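Section 3. Opening the Tower and Preparing the Main Board

3.1 Purpose of this section

This section applies to desktop towers received at the Herthorpe refurbishment workshop for disassembly and parts recovery. It covers the work from the moment the tower is placed on the bench until the processor, memory, expansion cards and drives have been taken out and the main board is ready for inspection. Removal of the power supply and of the main board itself is covered in Section 4.

The procedure is written for standard business towers in which the power supply, drive cage and main board are all reached from one side. Small form factor units and all-in-one computers are handled under the Barbosa supplement and must not be opened by following the steps below.

3.2 Before you begin

Confirm that the following items are at the bench:

Grounding strap and bench lead
Phillips screwdriver, size 2
Plastic pry tool
Processor carrier with lid
Antistatic bags for memory modules and cards
Parts fixture
Unumex job card, form 509

Copy the service tag of the tower onto the job card before any cover is opened. Where the tag is missing or cannot be read, set the unit aside and notify the shift lead. Units without a recorded tag may not be dismantled.

CAUTION: Disconnect the power cord and all outside cables. Press and hold the power button for 3 seconds after the cord has been removed. Do not open the power supply for any reason. Its internal parts can hold a dangerous charge after the unit has been unplugged.

CAUTION: The edges of the steel case may be sharp, particularly along the rear rim and inside the drive bays. Cut-resistant gloves may be worn while removing the side panel and must be taken off before the main board is touched.

3.3 Positioning the tower

1. Lay the tower on its side on the slatted bench, with the removable panel facing up.

2. Check that the case lies flat on the rails and does not rock. A rocking case usually has a loose foot or a screw caught beneath it.

3. Place the parts fixture next to the tower, within easy reach. The fixture must stand directly on the bench. Do not rest it on the case.

4. Attach the grounding strap and clip the lead to bare metal on the bench. Painted surfaces are not acceptable.

5. Release the side panel, lift it away and store it upright in the panel rack. Write the job number on the inside of the panel in pencil.

3.4 Removing the drives

1. Unplug the data cable from each drive by gripping the connector body. Do not pull on the cable. Many data connectors have a small metal clip that must be pressed first.

2. Unplug the drive power connector in the same manner.

3. Press the release tabs on the drive rails and slide the drive out of the bay.

4. Set the drive on the parts fixture with its label in view. Record the serial number on the job card at once.

5. Leave empty drive rails in the bay. They are counted with the case in Section 4.

NOTE: Drives may contain customer data. A drive must not leave the bench until its serial number has been entered on form 509 and countersigned.

3.5 Removing expansion cards

1. Open the card retainer at the rear of the case. On some models the retainer is held by a screw.

2. Release the lock at the end of the slot, if one is fitted.

3. Lift the card straight up, holding it by the bracket and the opposite top corner.

4. Stand the card upright in a slot of the parts fixture. Cards laid flat collect scratches on the contact edge and are routinely rejected at inspection.

3.6 Removing the memory

1. Press the retaining clips outward at the ends of the slot. Some boards have a moving clip at one end only.

2. Lift the module by its short edges and place it in an antistatic bag. Up to 2 modules of the same type may share a bag, provided that a divider is placed between them.

3. Examine the empty slots for dust and bent contacts. Enter any defect on the job card together with the slot number printed on the board.

4. Do not use compressed air while the processor socket is open.

3.7 Removing the processor

1. Detach the fan cable from the board and remove the cooler according to the label on its shroud. Loosen the cooler screws in a diagonal pattern, a few turns at a time.

2. If the cooler does not come free, twist it gently from side to side. Never pry against the board.

3. Press the socket lever down and outward until it clears its hook, then raise it fully.

4. Raise the retention frame.

5. Lift the processor straight up by its edges and place it in the carrier. Close the lid.

6. Wipe old thermal paste from the cooler base before storing it. Paste must be kept away from the socket.

CAUTION: The contact pins in an open socket are easily bent and cannot be repaired at this workshop. Nothing may be passed over the socket by hand, including screws, tools and cable ends. Where a socket cover is available, fit it as soon as the inspection in 3.8 is complete.

3.8 Inspection before continuing

Check the following before the job card is signed:

The processor socket is empty and its retention frame is raised.
The memory slots are empty.
Each drive and card removed has been entered on the job card.
No loose screws remain in the case.
Power cables and data cables are still attached to the case or laid to one side, clear of the socket.
Paper labels on the cables have been left in place. The cable labels are used to match harnesses in Section 4.

Inspect the socket under the bench lamp, first from the front and then from the side. A bent pin shows as a break in the regular pattern of reflections. Boards with bent pins are marked with a red tag and routed to Mirkham for materials recovery.

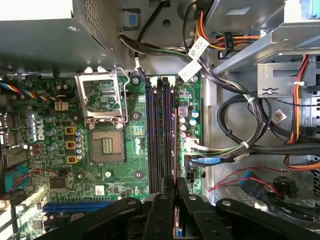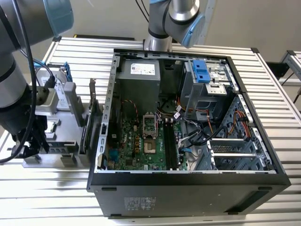

Figure 3-1. Open tower with the processor socket empty and the retention frame raised (both views).

3.9 Interrupted work

If work must stop before 3.8 is complete, cover the open case with an antistatic sheet and leave the job card on top of it. Do not put the side panel back over an uncovered socket. Parts already on the fixture stay there until work resumes and may not be combined with parts from another unit.

A unit that has been left unfinished at the end of a shift must be checked again from 3.4 by the person who takes it over.

3.10 Related documents

Section 4, Removing the Power Supply and Main Board
Section 7, Handling of Storage Devices
Barbosa supplement, Small and Integrated Units
Form 509, Unumex job card

Revision issued Sep 8, 2021. Replaces the June issue.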